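오마리 사무실 이사 정리 기록
프라베시 들라미니 · 9월

1/ 목요일부터 새 사무실을 정리하고 있다. 하는 김에 순서대로 적어 둔다. 먼저 쓰던 곳보다 넓은데 수납은 오히려 고민이 많다.

2/ 상자는 모두 64개. 번호는 줄레카에서 산 라벨 말고 그냥 매직으로 썼다. 라벨은 금방 떨어졌다. 1번부터 20번까지가 서류, 나머지는 섞여 있다.

3/ 책상 배치는 두 번 바꿨다. 처음에는 창을 등지고 앉게 놓았는데 오후에 화면이 안 보인다는 말이 나와서 옆으로 돌렸다. 책상 사이 통로는 60cm. 의자를 빼면 좀 좁다.

4/ 위층 난간 쪽에는 무거운 걸 안 올리기로 했다. 계단으로 나르기 힘들다. 베키는 거기에 소파를 두자고 하는데 아직 못 정했다.

5/ 붙박이장 칸에 맞는 바구니를 찾는 중. 깊이 300mm짜리를 일곱 개 주문했고 다음 주에 온다. 안 맞으면 반품.

6/ 아치 모양 칸은 쓸모를 모르겠다. 진흘레는 화분을 놓자고 한다. 물 주는 사람이 정해지면 찬성.

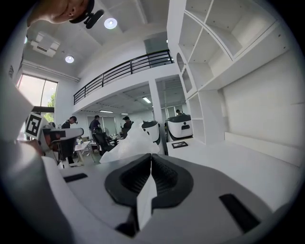
복층 난간과 오른쪽 붙박이장. 장 아래쪽 흰 칸은 비어 있음.

7/ 아래 칸에는 프린터 용지와 공구함을 넣을 생각이다. 문이 없어서 그대로 보이는 게 걸리지만 일단 써 보고 결정.

8/ 남은 일: 전선 정리, 복층 아래 조명 스위치에 이름표 붙이기, 빈 상자 버리기. 창가 블라인드는 견적만 받아 놨다. 나무가 가려 줘서 급하지는 않다.

9/ 비슷한 붙박이장 쓰는 분 있으면 바구니 추천 부탁. 천으로 된 건 써 봤는데 금방 처졌다.

댓글 7 · 공유 60
문의는 쪽지로 · © 오마리 · 맨 위로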